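News > Technology > Robotics

Tidying robots still slow on the easy jobs, Trulwood trial finds

Print this story | E-mail this story

A robot arm set to work on basic household tidying completed 1016 of 1216 attempts in a bench trial at Trulwood, the automation firm Tesano reported in July. The remaining attempts ended in a drop, a missed grasp or a time-out.
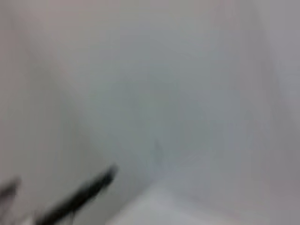 Tesano scored the work by task, with no allowance for near misses. Putting a single item into an open container was the most reliable job, and folding a tea towel the least. Project engineer Koen Smits said much of the lost time came in the approach, when the wrist camera is moving and has little to work with - pale surfaces, a dark finger blurred across them and hardly a sharp edge anywhere. The control software slows the arm when its confidence falls, and a person doing the same job would have finished well before it.

The median time for a single pick and place was 102 seconds. Smits said a household would probably not tolerate that for a full room of toys, although it might be acceptable overnight or while the house is vacant.

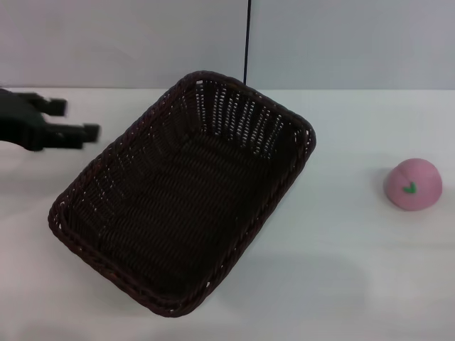
A toy peach and a woven basket on the bench, with the gripper at left.

Retail work is further off. Brouwer, which supplies shelving to grocers, has asked for a restocking test using mixed goods, but Tesano wants the drop rate lowered first. Glossy packaging and soft bags remain the main problems.

A second round is planned at Clekby with 201 household items of varying size, colour and stiffness. The arm and gripper will be unchanged.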